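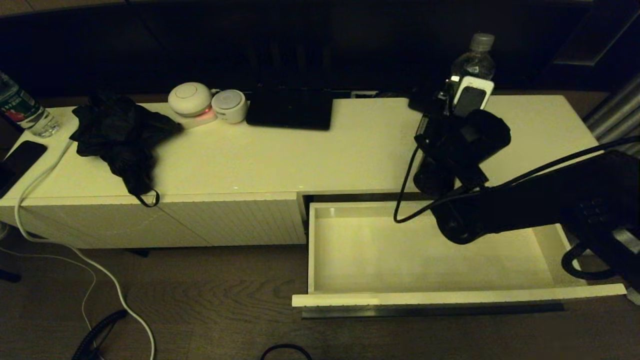
Vollum 3: a planner that finally plans around my furniture

I've been running Vollum on a single arm at home since September, and version 3 is the first release I'd happily recommend to a friend. It's a motion planning and perception package, it talks to most hobby arms through the Narkaton driver, and it has made my evenings a lot more fun!

My test job is tidying a low cabinet: open the drawer, pick something off the top, put it in, close up. Sounds easy. The old version treated an open drawer as one solid box, so the arm would refuse to reach inside (or take a ridiculous detour over the top). Now you mark the drawer as a container, drag the walls to fit, and the planner goes straight in. I ran 300 pick attempts over a few weeks and 194 finished without me touching anything, up from maybe half that on version 2 with the same arm and the same clutter.

Clear bottles are still the hard case. Depth goes patchy on see-through plastic and the planner will cheerfully aim through one. Crumpled bags come out as a different shape every time you scan, too, so I set the padding to 5 centimeters for anything soft and live with the slower paths.

The replay viewer is my favorite part. Head and wrist views sit side by side on one timeline, and you can scrub back to the exact moment a plan went wrong. The wrist view is where I catch most of my mistakes, especially down near the floor, where a thin black cable is easy to miss from higher up.

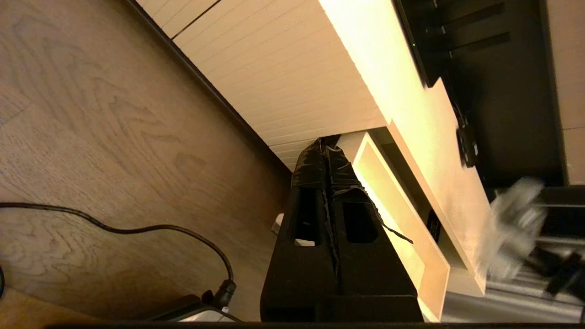
Setup and wish list

Installing took me one Thursday evening, most of it spent on hand-eye calibration. The wizard is clear, but it loses your progress if you close the window, so don't. I'd love proper cable modeling next, and an importer for my old Kamath logs. If you're on Zorna today, your scene files open fine once you fix the units.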